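**Ticket 1237: Hand position jumps when the operator re-engages the clutch**

Project: Clisine (processor fitting, remote control)
Opened by: Funmilayo Briggs
Assigned to: Su-bin Lim
Priority: medium
Status: open, workaround in use

**Problem**

When I hold the clutch pedal to re-centre my hands and then let go, the gripper moves a few millimetres before it starts following me again. With the larger parts we never noticed. With the processor it matters, because the socket pins are exposed and the approach is slow. The demonstration has to be thrown away each time, as the jump is recorded along with everything else.

It happens most often on the last part of the approach, with the chip held low and the load plate already open. 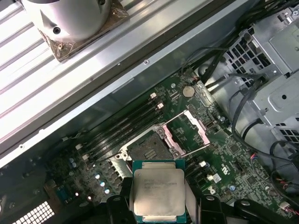
*Wrist view, processor in the gripper, socket open.*

**Steps to reproduce**

1. Start a session in Stirkus with the arm at its home pose.
2. Pick up the processor and bring it over the board.
3. Press the clutch, move the hand controller back to a comfortable place, wait a moment.
4. Release the clutch without moving.

Expected: the arm stays where it is.
Seen: sideways movement, nearly always towards the memory slots.

**Log**

09:40, Su-bin Lim
Reproduced on the second try. It doesn't happen if the clutch is held for under a second. Session 205 shows it clearly, 204 not at all. Same operator for both.

10:15, Su-bin Lim
Swapped the hand controller for the spare. No change. Restarted Stirkus, no change. Put the old pedal back on as well. Still there, so I don't think it's the hardware on the operator's side.

11:05, Anum Tanoli
Is the wrist cable pulling? We had something like that in August on the Bokutitz cell. The loop at the back of the arm was too short and the arm sagged back when the controller went idle.

11:30, Su-bin Lim
Checked. There's slack in the loop, and I get the same jump with the arm straight down over the middle of the case, where nothing is being pulled.

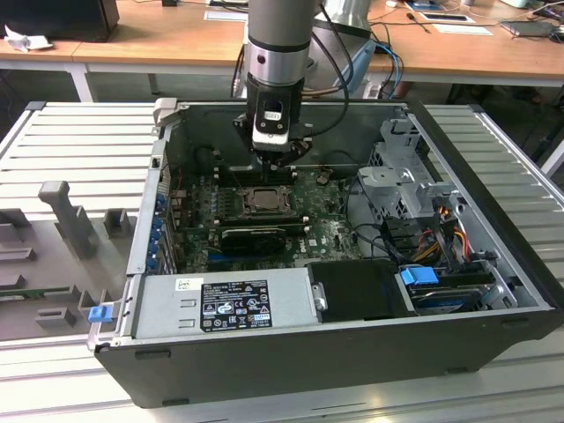 I also ran it without a chip in the gripper and the offset was the same size, so payload settings are probably not the cause either.

13:20, Gladys Kariuki
Compared the config with last month's. The smoothing filter on the hand position was raised from 61 to 205 ms when we moved to the small parts. It keeps running while the clutch is down. On release, the reference is taken from the filtered value, and the arm then catches up with the raw one. That would fit the short holds being fine.

13:50, Su-bin Lim
Set it back to 61 and the jump is much smaller, but not gone. Funmilayo says her hand tremor comes through more at that setting.

**Workaround**

Leave the filter at 61. After re-centring, keep your hand still for a full 3000 ms before letting the pedal up.

**Still to do**

- Reset the filter on clutch release (Gladys)
- Mark the affected sessions so they stay out of training (Anum)
- Ask Oleksandra Sydorenko whether the Osagie cell has the same config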